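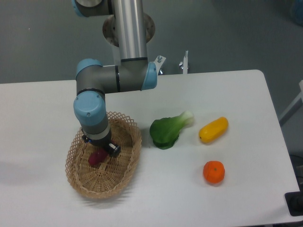 Stollard Pickle Recipes: Data Card

Projects > Food > Stollard Pickle Recipes

Overview Files Issues License

This is a collection of over 2000 home pickling recipes, typed up from handwritten cards, church cookbooks and the backs of seed packets. If you've ever wondered how many ways people can disagree about dill, you're going to have a great time in here!

What's in it

Each recipe is one row in recipes.csv. The columns you'll probably use most are:

- title: as written on the card, odd spelling and all
- main_item: cucumber, beet, green tomato, watermelon rind and so on
- vinegar: type and strength, when the card says
- salt_form: table, kosher, pickling, or "unclear"
- method: vinegar, ferment, or mixed
- decade: our best guess from the paper, the handwriting and the jar sizes
- notes: everything scribbled in the margins

Please read the notes column. One bread-and-butter recipe from the Bornero box has a whole argument in it, in two inks, over whether the onions go in before or after the brine. We kept every word.

Where the recipes came from

The first batch was the Woldemariam family's card file, and it's still my favorite part. Those cards give ferment times by season ("longer after September"), so we added a season field just to hold them. The Bornero box came next and is heavy on relishes. The rest arrived in ones and twos.

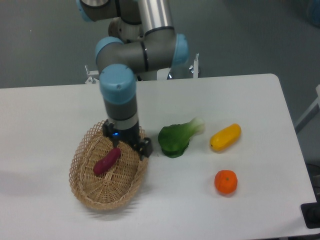

Some cards came with no name at all, and those have "unknown" in the source column. If you recognize a recipe as your grandmother's, open an issue and tell us. We'd love to credit her.

Cleaning and units

Amounts are kept twice, once as written and once converted to grams or milliliters. "A teacup" was the hardest one. Jihad Salameh worked through all the teacup recipes by hand and left the converted field blank wherever the brine looked wrong either way. The conversion script is called Jisel, it lives in /tools, and it runs fine on an old laptop.

We checked 80 rows against the original cards before this version and fixed 22 of them, mostly fractions that had been read as whole numbers. A 1/2 and a 12 look far too much alike in faded pencil.

Please don't can from this file

Many of these recipes are old and were never tested for safe acid levels. They're wonderful for reading, charting and comparing, but use a current tested recipe when you fill your own jars.

Known gaps

- Fermented recipes are underrepresented
- Sugar is missing from a lot of the relish cards
- Decade is shaky for anything before the 50s

Adding recipes

Type the card exactly as written, put your guesses in the notes column, and send a pull request. Stained cards are welcome, and so are half recipes. We've got one that stops at "then add the" and I still hope the other card turns up.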